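How to set up the Oyelaran jar kit without losing your temper

Posted Mar 13, 2025 by Nkechi Garba

The Oyelaran jar kit from Stedar is an add-on for robot arms. You get a set of finger pads, a torque profile, a small library of motions and a booklet that was clearly written by three people who don't speak to one another. The promise is that your arm will pick up a jar, take the lid off, put the lid down and, if you paid for the fuller licence, put it back on again. My mother does this with a tea towel.

I've been living with the kit since August and have got it into a state where I'd let other people watch. What follows is the order I'd do things in if I were starting again. It assumes you already have an arm and a parallel gripper, that they are on speaking terms, and that you know where your stop button is without looking.

Before you start

Set aside an afternoon. The booklet says "minutes", and doesn't say how many. You'll want a tabletop that won't shift, a clamp, a screw-lid jar and a second identical jar for when the first one meets the floor.

Buy plain jars with straight sides. Ones with a fancy hexagonal shape look lovely and will have you shouting at the ceiling by teatime. Metal lids are better than plastic to begin with, as the default torque profile was tuned for them and the plastic profile is hidden two menus down under "Misc".

Step 1. Fix the work surface

Lay your tabletop piece where the arm can reach all of it with the wrist pointing straight down, then clamp it at the edge. Push it with your hand. Push it harder. If it moves for you it will move for the robot, which is stronger than you and has no sense of embarrassment.

Put the clamp on the side away from your approach path. I didn't, and the kit's planner knows nothing of clamps unless you draw them in. Draw it in anyway, screw handle included. The handle sticks out further than you think.

Step 2. Teach the home pose

Move the arm by hand until the gripper hangs above the middle of the board with a good hand's width to spare, and save that as Home. Then check the cable bundle. It should have enough slack for the wrist to turn fully both ways, and not so much that it swings round and sweeps your jars into the next room. I use straps on the middle links and leave the last stretch free.

Run the wrist from one end of its travel to the other at low speed while watching only the cables. It is very dull. Do it twice.

Step 3. Set the lid height

The kit wants the height of the lid above the board, and it wants it properly. Bring the gripper down in small jogs until it is close over the lid, then switch to the "touch" routine and let it find the top by itself. If you guess, you'll either close the fingers on thin air or lean on the jar with the full weight of your investment.

Save three poses: Lid, Above Lid and Lid On Table. The last one has its own entry because a lid lying flat is a different beast altogether. There is hardly any edge to get hold of, so the fingers have to come down wide open and very low before they close. 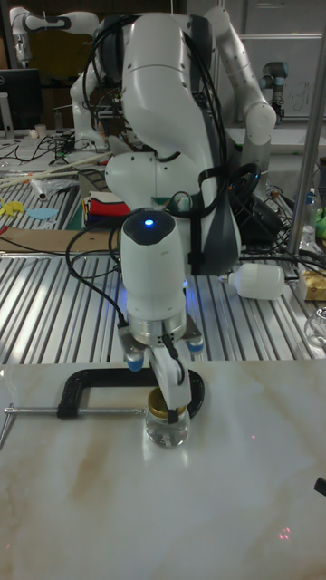
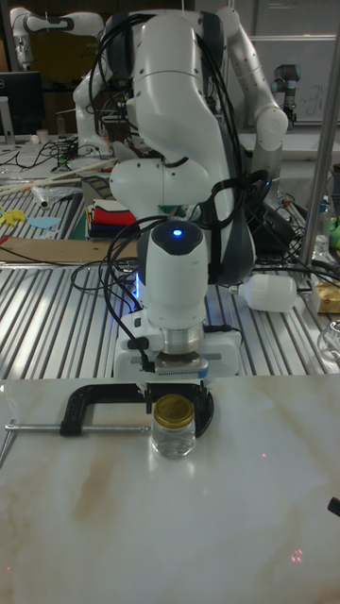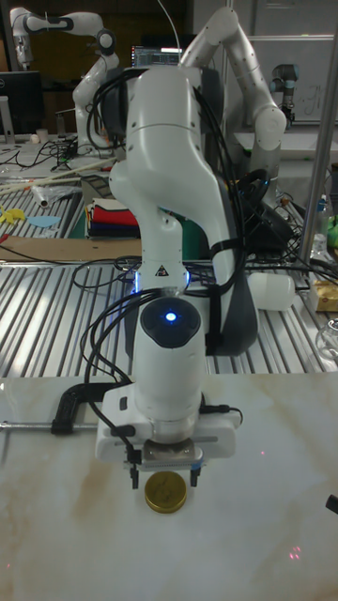

The jar poses gave me no trouble, but Abimbola Akinola wrote to say that Lid On Table had failed for him over and over until he lowered the closing speed to 500 and dropped the pose by the thickness of a bank card. He added that the booklet's figure of 2000 must have been meant for something much taller than a lid, such as a hat. I tried his numbers the same evening and I'm passing them on with thanks. My own setting had been 1000, and I'd been blaming the lids.

Step 4. Torque

Open the torque page and ignore the graph. Start from the lowest setting and go up one notch at a time, with the jar held as it will be in real use. You're looking for the first setting that shifts the lid every time on a jar you have closed by hand to a normal, human tightness. Don't ask the strongest person in the building to close it. They'll enjoy it far too much and you'll learn nothing.

If the jar turns along with the lid, the trouble is with whatever is holding the jar. More torque will only turn both of them faster. The kit has a rubber cup for this, which works well once you've washed off the powder it's packed in. The booklet doesn't mention the powder.

For closing, use a setting two notches below the one for opening. Turn the lid backwards a little first until the threads drop, then forwards. There's a tick box for it labelled "pre-seat", off by default for reasons known only to Stedar.

Step 5. Let it run

Start with an empty jar. Then one with water in it. Leave jam until you are very sure of yourself.

Run it slowly, with a finger on the stop, and after that at half speed. I've never found a good reason to go to full speed, although the sales page is keen on it. My log stands at 833 cycles with the same pair of pads, and the pads look tired but still grip. Spares come from Lindia, who answer emails, a habit I'd like to see spread.

Things that will go wrong

The arm stops above the jar and sulks. Your Above Lid pose is too near the edge of its reach. Move the board towards the base and teach the poses again.

The lid comes off and sticks to one finger. Wipe the pads. If it carries on, open the gripper in two stages, a little and then all the way.

The software says "Lid state unknown". Mine says this whenever I restart it with the gripper closed. Open the gripper, restart, say nothing unkind.

It puts the lid down somewhere new each time. You've left "free place" switched on. Turn it off unless you like surprises.

Is it worth the money?

If you open jars for a living, or need a tidy, repeatable task to test an arm with, then yes, grudgingly. The pads are well made and the motions are better than the ones I wrote myself, which stings. Eseck sell a rival kit that I haven't tried, and if anyone has one they'd like to lend me I promise to return it with all its screws.

Settings file is on the downloads page. Change the tool offset to your own before you load it, please. Ekaette Haruna didn't, and would like her jar back.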